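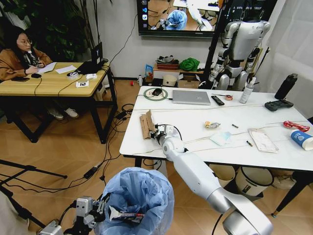

Reading time: 1 minute

Tredeo publishes workplace fire safety figures
2018-02-18

Tredeo has released its annual review of fire safety in offices and small workshops. Its assessors visited 2,162 premises and found that 1,980 had a written evacuation plan. A further 34 were asked to replace alarms before their next inspection.

Elmarie Modise, head of prevention, said that most of the faults recorded were minor and could be put right by staff. Blocked exits and overloaded extension leads remained the most common findings.
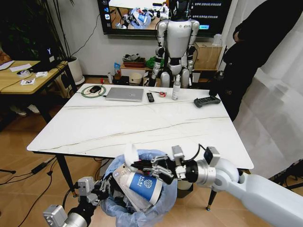
Waste paper and packaging are treated in a separate chapter of the review. Tredeo advises that bins be emptied at the end of each working day and kept clear of heaters and sockets. A lined bin holding crumpled wrappers, with a paper cup tilted over it, should be included in the daily round even when it is not full.

Revised guidance for employers will be issued in August. Tania Talukder has been appointed to oversee the training programme, which will offer 100 places in its first year. Applications should be made in writing to the Tredeo prevention office.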